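Thursday, bench notes, spice sorting

Started on the jars before lunch, on the theory that it would take ten minutes. Green mat cleared as far as it ever is. The yellow-lidded pair went in the red tray, up the top, and the purple cloth stayed out in case of paprika.
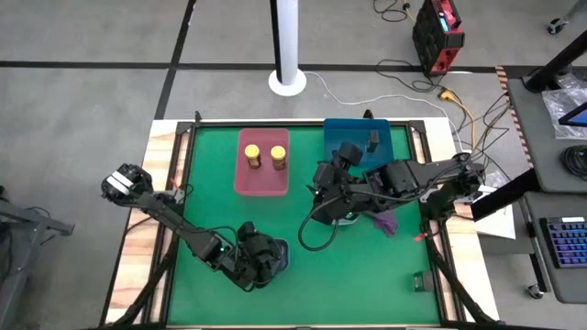
Notebook 3, p. 50

The Drinholm order form still says 300 g per jar. The bench scale says otherwise, and I trust the bench scale only slightly more. Wrote down both numbers and went for coffee.

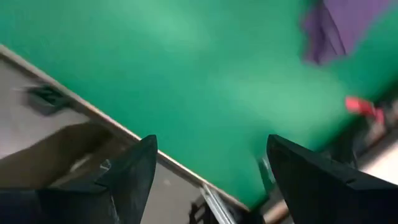 Back at two. Labels next. Whoever started our numbering had a system, and took it with them. The Rullia list skips from 3 to 7 and then claims an item 763, in a cupboard that would be full at roughly 50.

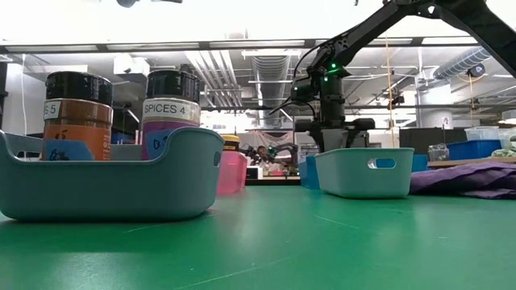
Rule for now: one tray, one kind of lid, and no new colours of bin until we can explain the ones we have. 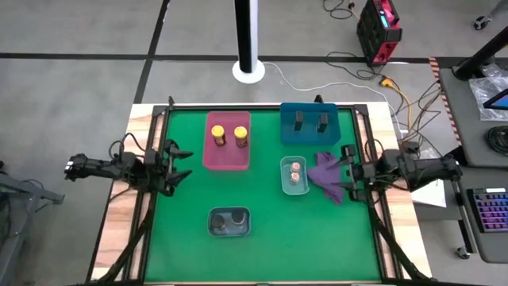 Lids are the next argument. Grenano sells spares in one size, theirs. The yellow ones can stay put in the red tray, and the two dark canisters with silver-rimmed lids have the grey-blue one to themselves, so the rule has survived an afternoon. Still to do: fix the list, wash the cloth, reorder labels.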